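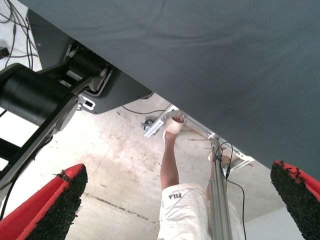 Florketent gripper fingers, red with black textured grip pads, shown open.

Print | E-mail

Florketent Two-Finger Gripper for Household and Shop-Floor Arms

The Florketent is the standard gripper supplied by Plinalstead for arms used in light chores. It is offered as a complete set or as replacement fingers, and fits the Rutano and Kong mounting plates.

Customers regularly ask whether a machine can yet take over work at home or on the shop floor. Plinalstead's position is that it can take over parts of it. In our own trials the set completed 488 towel folds with 5 dropped items. Sorting mixed laundry, clearing a cluttered bench and handling soft packaging remain unreliable - a person should be present for all three.

Grip pads are wear parts and should be inspected after every 60 hours of use. Replacement pads are sold in pairs.

The Florketent is not approved for lifting, supporting or assisting people. Arms must be stopped before anyone reaches into the working area or adjusts cables.

Price per finger pair: $99. Complete sets are quoted on request. Orders placed now ship in August.

Customers with a particular chore in mind may send a written outline of the task to the Plinalstead applications desk - a reply will state plainly whether we recommend the purchase.

Page updated July 29, 2025

Print | E-mail this page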